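**Ticket 200: Embroidered sweatshirt puckering across the chest after washing**
Opened by: Nerys Morgan
Picked up by: Telmo Zabala
Date opened: Sep 16, 2025
Status: open, waiting on customer

### Customer's message

Hello! I'm hoping somebody on your end likes a laundry puzzle, because I've been going in circles with this one. I bought the mint crewneck from your Noltden shop last November, the one with RETRO across the chest, and I have loved it to pieces (not literally, thank goodness). It has been through the wash plenty of times and always came out fine. Then 2 washes ago it started coming out with the front all bunched up under the lettering. The smaller line of letters below the big word has practically folded in on itself, and when I wear it there's a sort of pouch of fabric sitting right on my stomach.

I did change a couple of things at home, so I'll confess now. We moved, and the new place has a Jastex dryer that I'm still learning. I also switched detergent, although I can't imagine that matters. I've been drying it on the setting I use for towels. Is it ruined? I would rather fix this one than buy another, as I don't see the color in the shop anymore.

Nerys

### First reply (Telmo)

Hi Nerys, thank you for writing such a full message, it saves us both a lot of back and forth! I don't think it's ruined. What you describe sounds to me like the knit has drawn in a little while the embroidery thread has stayed the size it always was, and then the loose cloth has nowhere to go except into folds around the stitching. Towel settings run hot and long on most dryers, so that's my first suspect, but let's look before we blame the poor machine.

Could you lay it on a table, collar away from you, and send a picture before you do any smoothing or ironing? Don't fuss over the sleeves.

### Picture and my notes

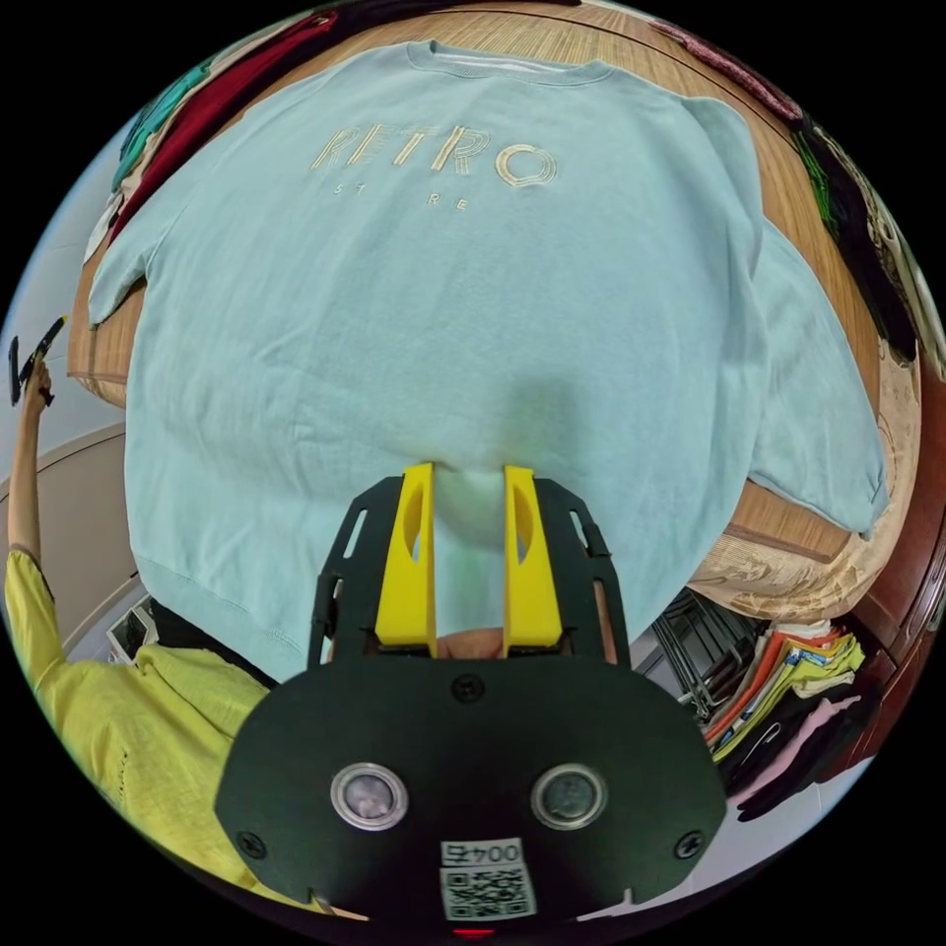
### What I can tell so far

The big RETRO lettering is easy to read right across, O and all, and that cheered me up. The line under it is where the fold is: I can read ST and then RE, and the rest has gone down into the crease. Most of the wrinkling is across the middle and lower body, and they're soft wrinkles. I can't judge shrinkage from a picture, so we'll need the tape measure for that.

Severino had a look over my shoulder and he agrees it's worth trying a steam and a reshape before anybody talks about unpicking stitches. He also asked whether there is a stiff backing left behind the small letters on the inside. If that has curled up, it will tug the front into a fold all by itself, and then all the steaming in the world won't hold for long.

### Steps to try, in this order please

1. Turn the sweatshirt inside out and run your fingers along the back of the small lettering. Write down whether it feels flat, curled or lumpy.
2. Wash it cold, still inside out, on the gentle cycle. Use your old detergent if you have any left, just so we're only testing one thing at a time.
3. Skip the dryer altogether. Roll the sweatshirt in a towel, press out the water, and lay it flat.
4. While it's damp, ease the front toward the side seams with your palms, working outward from the lettering. Go gently around the hem ribbing, it stretches more readily than you'd think and doesn't always come back.
5. Once it's dry, steam it from the inside with a cloth over the embroidery. No pressing straight on the thread!
6. Measure from the underarm seam to the hem on both sides and send me both numbers.

### Internal note

Marcelino, could you check whether we've had other tickets on this style? I have a feeling Demetrio handled one in the spring, but I searched for it under Alia and then under Le Goff and came up with nothing, so it may have been filed under returns. If the backing does turn out to be curled, Severino is happy to trim it here and I'd like us to cover the postage.

Reminder set for 14 days. Ticket stays open until Nerys sends her measurements.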